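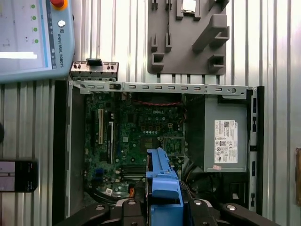 I have been meaning to take apart the old Dell since February, and I finally ran out of excuses. It spent years under the desk doing our taxes and holding our photos, and then it spent a good while longer in the closet doing nothing at all except making it hard to get to the vacuum. Every time I reached past it I told myself I'd deal with it next weekend (you know how that goes).

What got me moving was the recycling counter at Hallero, which takes computer parts sorted by type. A whole machine goes into one big bin and you get a polite thank you. Bring the parts separately and they give you a little store credit, and I am a person who will do two hours of work for a little store credit.

If you've never opened one up, I promise it's friendlier than it looks! Unplug everything, lay the case on its side, and get the cover off before you think about anything else. Then just sit and look for a minute. The power supply is the big gray box with the label on it, and the motherboard is the large green board that everything else seems to be visiting. I left those two for last.

I like to start with the small things. The blue plastic drive bracket is a good one, and so is the little metal I/O bracket, which I would have lost within the hour if I hadn't learned my lesson on an earlier computer. That time I swept the screws into my palm, answered the phone, and found one of them in my slipper the next morning. These days they go in a muffin tin.

The hard drive is staying with me. I copied everything over to the new one first, all 3,161 photos, and I'm embarrassed to say 90 of them are of the same birthday cake. I still can't bring myself to delete a single one. We stayed up far too late looking through them, and the sorting had to wait until after breakfast.

Next up is the printer from the same closet, and I'm told Hallero takes those too.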